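Paper records to move into low cabinets at Flamlow office

April 12, 2025

The Flamlow office of Ornberg has started moving its paper records out of open racking and into closed, low-level cabinets. The work covers 262 box files and binders, held until now on tall shelves along the corridor. It follows a storage review carried out in January, which found that the upper shelves were out of reach for many staff and that labels had faded on the side nearest the windows.

The new units are two-door cabinets in a pale wood finish, supplied under the Flara name by the furniture firm Golestani. They stand low enough for the top to be used as a working surface while files are sorted. A total of 36 compartments has been ordered. Each has one interior shelf and is meant to take files from a single department, with no mixing of series inside a compartment.

Files are being stored flat where space allows. The review recommended this for part-filled box files, in which loose sheets tend to slump towards the bottom when the file is stood upright. Full lever binders may be stored either way, but a compartment should keep to one method so that the labels can be read in the same direction. 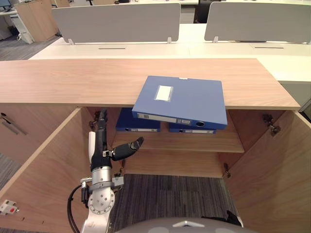

Two dark blue binders flat on the shelf of an open cabinet, with a blue box file on the top.

Labelling has taken more time than the lifting. The old system used a handwritten series name on the spine and nothing on the cover, which worked on open racking but is of little use once a file is lying down behind a door. Under the new scheme each file carries its series and year on the spine, and a short reference on the cover. The reference is also entered in the office register against the compartment number.

Spine labels must face the doors. Finger holes should face the same way, so that a file can be drawn out without disturbing the one beside it. Where two files share a shelf they are to be set side by side. Stacking is allowed up to two high for box files and is not allowed for binders, whose curved backs and uneven thickness make a stack unstable.

The register itself has been rebuilt. The previous version was a single list running to 2415 lines, many of them for papers destroyed years ago under the normal retention rules. Those lines have been moved to a separate closed list. The live register now shows only files that are physically in the building, with one line per file and a column for the date it was last taken out.

Staff have been asked to use the cabinet tops for sorting only. A file placed there should be set back from the front lip, clear of the doors, and returned to its shelf or to a desk by the end of the day. Drinks and plants are to be kept off the tops, as the surface has not been treated against standing water.

The doors are hung on metal hinges and open wide, which gives access to the full width of the shelf. This does mean that the floor area in front of each unit has to be kept clear. Chairs have been moved back from the cabinet run, and the printer that stood at the end of the corridor has been moved to the post room. Doors should be closed once a file has been removed – an open door at shin height is a trip hazard in a narrow walkway.

Files are moved one series at a time. The old shelf is checked against the register, the files are relabelled, and the whole series is then placed in its new compartment before the next is begun. Anything found on the shelf but missing from the register goes to a holding desk to be identified. Most of the items held there so far are duplicate invoice copies and training packs with no series name.

Finance and purchasing records have been completed. Personnel papers will follow, and will go into a separate group of units kept in a locked room. Drawings and other large-format sheets are outside the scope of the work and remain in the plan chest on the ground floor.
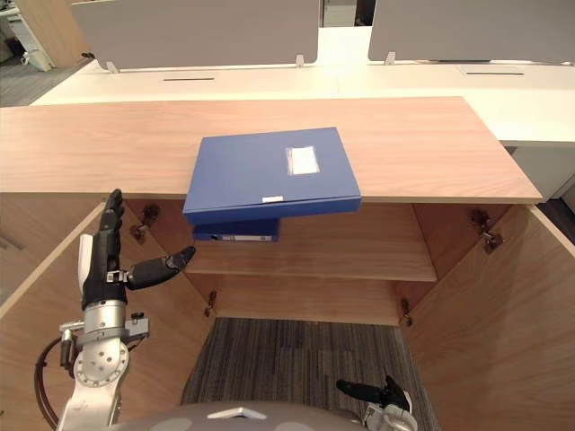
Access during the move

Requests for files should be sent to the records desk before noon for collection the same afternoon. Requests made later will be met on the next working day. Series in transit are marked in the register and cannot be issued until they have been placed in their compartments.

Departments holding files at desks should return them before their own series is due to move. A file that is still needed can be kept, but its reference must be given to the records desk so that space is left for it on the shelf. Empty box files in sound condition should be handed back for reuse with the old labels left on – the records desk will remove them.

The open racking will be taken down when the last series has been cleared. Ornberg has not yet decided how the freed section of corridor will be used.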